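2020-04-24

Day 37 of keeping the sourdough log. Starter fed at 7:10, 60 g rye, 60 g water, jar back on the shelf over the boiler. Doubled by 11:45, which is slower than Wednesday's time. Kitchen was two degrees cooler this morning, so the result is in line.

Spent the first hour on mail. Gobnait Ó Conaill wrote from Pastonham with her flour figures and a question about hydration that I will answer tomorrow when I have the notebook in front of me.

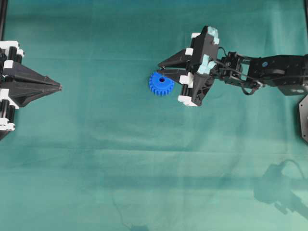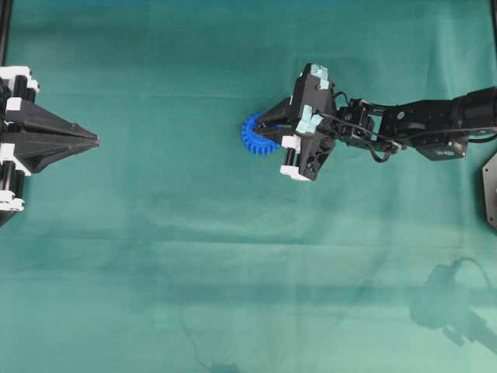 Blue gear on the green cloth, both.

Bake of the day was batch 11. Formula: 400 g strong white, 100 g whole wheat, 365 g water, 10 g salt, 90 g starter. Total hydration works out at 75 percent if the starter is counted as half flour and half water. I have been leaving the starter out of that sum until now, so the numbers for batches 1 to 6 need to be redone. Batches 7 to 10 are already on the new basis.

Mixed the evening before at 20:30. Four sets of folds at half-hour intervals, the last one at 22:45 because I forgot the third and did it late. Left on the counter until 23:30, then into the refrigerator in the oval basket. Refrigerator reads 4 C on the top shelf and 6 C on the bottom, and the basket was on the bottom. I should pick one shelf and stay with it.

Oven on at 8:00. The dial says 250 but the cheap thermometer hanging from the rack reads 232 after forty minutes and does not go higher. Cast iron pot in from cold. Loaf in at 8:50, lid on for 25 minutes, lid off for 20. Weight out of the oven 818 g against 965 g in, a loss of 15 percent. Batch 10 lost 13 percent and had a gummy band along the base, so the longer open bake seems right.

Cut at noon, which was early, but it was lunch. Crumb even, no large holes, slight tightness at one end where the seam was. Crust good on top and pale on the bottom edge. Sourness low. I would like more. Options are a longer cold rest or more rye in the feed, and I will change only the cold rest for batch 12. Changing two things at once is how I lost most of October.

Flour stock: 3,000 g strong white, one bag of whole wheat already open, rye down to the last third. The Lukel mill is taking orders again but only in the morning, and the site drops the basket if the page is left alone for a few minutes. Placed an order at 9:20 during the lid-on stage. Confirmation came at 9:31. Delivery is given as "next week," no day. If it slips I can use the supermarket flour, though it takes up less water and the formula would have to come down to 70 percent or so.

Filipa Abreu telephoned at 14:00. She has been using a Tralik scale that reads in steps of 5 g and wanted to know if that mattered for salt. At 10 g of salt it does. Told her to weigh out a larger amount and divide it by spoon, or mix the salt as a solution and weigh that. She prefers the spoon. She is getting a better rise than I am with a shorter schedule, in a warmer apartment. We agreed to run the same formula on Sunday and compare heights at the midpoint of the loaf. I will measure with the steel rule. She will use whatever she has.

Afternoon: redid the sums for batches 1 to 3. Batch 2 was 71 percent, not 68, and that accounts for the spreading I put down to weak shaping at the time. Corrected in pencil, old value left legible. Stopped there because of the light.

Other items. Replaced the battery in the Imai timer, second time since winter. It had been losing nearly a minute over a long bake. Washed the linen couche, no soap, hung it in the hall. Scraped the basket out with the stiff brush and left it upside down over the radiator. Bottom seal on the refrigerator door is loose at the hinge side and may be the reason for the 6 C reading. Will check it with a strip of paper.

Second feed 19:00, same weights. Dough for batch 12 mixed at 20:15. Alarm set for each fold this time. Basket goes on the top shelf and stays there until Saturday evening, 21 hours total.

Supper was soup and the pale end of the loaf.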